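Notebook, Musby arm, May

Started 8:40. The arm was left parked over the marble-pattern top with the fingers half open, no fault on the pendant. Cycle counter says 547 since the last service. The Etside sheet asks for service at 500, so we are late by 47. I write it down so that next time we look at the counter before and not after.

Reason for today: the gripper has been closing unevenly. With a thin object one finger arrives first and pushes the object sideways, then the other finger comes and the grip is made two or three millimetres from where it should be. For a thick object you don't notice. For a cup rim you notice a lot.

Power off, air is not used on this one, so only the mains switch and the stop button. Waited for the small lamp on the controller to go out.

Took the fingers off first. Put the screws in the tray in the order they came out. One screw on the mounting plate was not tight, I could turn it with the key held between two fingers. The other one next to it was fine. The thread is clean, I see no damage. Probably it was put back without thread lock after the last change of fingers, and there is no entry in this book from that day. Please write an entry also for small jobs.

Cleaned the slide with a dry cloth, then a cloth with a little alcohol. There was grey dust in the guide on the motor side, more than on the other side. One thin line of the Gündoğdu grease on each rail, moved the slide by hand through the full travel 10 times, wiped off what came out. By hand the movement is now equal on both sides. Before cleaning I could feel a hard place near the closed end, and I don't feel it any more.

The belt I only looked at. No cracks, teeth are good. I did not measure the tension, the gauge is still at Fadton for calibration. To be done when it returns.

10:15, fingers back on. Mounting plate screws with thread lock (the blue one, not the red – the red one is in the same drawer and looks the same in bad light). Paint mark across each head, so if a screw turns we can see it. Finger screws without thread lock, we change fingers too often.

Power on, homing all right at the second try. At the first try it stopped with "axis 6 reference not found". I had the cable of the wrist camera lying over the sensor connector, and the connector was not fully pushed in. Pushed it in until the click, and fixed the cable with two ties further up the arm so it does not pull there. Leave a finger's width of slack at the wrist, otherwise joint 6 pulls on the cable at the end of its range.

Gripper zero: closed on the feeler strip, set zero, opened, closed again. Repeated this 14 times and read the value every time. Largest difference between readings 0.04 mm, which I find good for a gripper of this age. The values are in the Musby folder, file with today's entry.

Then the wrist camera. The mount was off together with the plate, so the old calibration cannot be trusted any more. I ran the short calibration with the board in 28 poses. Two poses were thrown out by the program, both with the board nearly flat under the ceiling light.
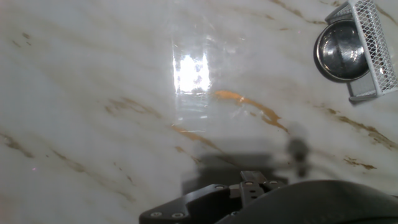

The light is the part which I still don't like. The worktop is glossy, and when the wrist comes down low over it the lamp makes a bright patch, and the program cannot find edges inside it. A polished steel cup is no better, it has bright lines all around the rim. I lowered the exposure by one step, and it helps a little, but then the shadow of the hand becomes too dark and the veins in the marble pattern are taken for edges. Went back to the old exposure value. In my opinion we should change the lamp and leave the camera alone. A diffuser sheet under the lamp would be the cheapest thing to try.

Until this is solved, keep the threshold for edges at the value on the yellow label inside the controller door. If somebody changes it for a test, please put it back the same day.

Still open:
Belt tension, when the gauge is back from Fadton.
Order thread lock, the blue bottle is nearly empty.
Diffuser sheet, ask Etside if they have an offcut.
Spare screws for the mounting plate, we have only one of the right length.
Reset of the service counter needs the supervisor code, I don't have it. The counter therefore continues from 547 and the next service must be calculated by hand.

Finished 12:50. Arm parked high, fingers open, stop button pressed.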